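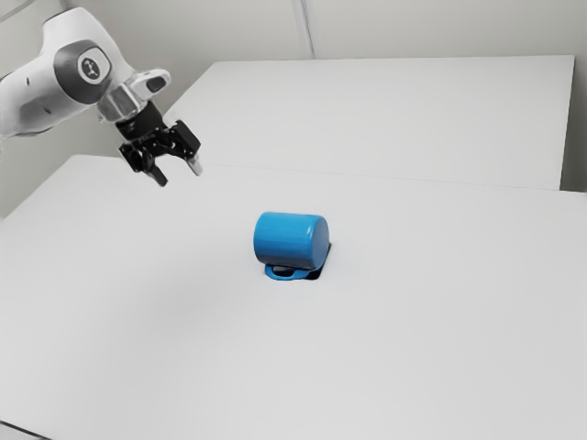 Materials and Processes, Unit 6: Friction and Wear

Last updated: 6 December 2023

Reading: Guthrie, course reader, chapter 6. Skip the section on rolling contact until after the lab.

1. Dry friction

Two surfaces that look flat touch only at their high spots. The real area of contact is a small part of what you would measure with a ruler. When the load goes up, the high spots flatten and more of them meet, so the friction force goes up too. For most dry solids the two rise together:

F = μN

F is the friction force, N is the force pressing the surfaces together, and μ is the coefficient of friction. μ belongs to a pair of materials. It makes no sense to quote it for steel alone – ask "steel on what?"

Static friction is the force that holds before sliding starts. Kinetic friction acts once the surfaces move, and is usually lower. A heavy box is harder to start than to keep going.

Worked problem. A crate presses on a level floor with a force of 584 N. The static coefficient is 0.5. The push needed to start it is 0.5 x 584 = 292 N.

2. When the simple rule fails

Rubber does not follow it well. At high loads the contact area stops growing in step with the load, and μ drops. Very soft and sticky materials can resist sliding with almost no load on them at all.

3. Wear

Adhesive wear: high spots bond, then tear away.
Abrasive wear: hard grit or a rough hard surface cuts the softer one.
Fatigue wear: repeated loading starts cracks under the surface, and flakes come off later.

The volume lost grows with load and sliding distance and shrinks as hardness goes up. Do not expect exact numbers from this. Two tests on the same pair can differ by a factor of two.

For the lab, bring the pin samples you weighed in August. Each run is 4000 turns at a fixed load. Clean the pin before weighing it again – fingerprints will show up on the balance.

Questions about the problem set go to Gavin Guthrie. Problems 3 and 5 are due at the start of the lab.

This site uses cookies to remember your settings. Accept | Manage preferences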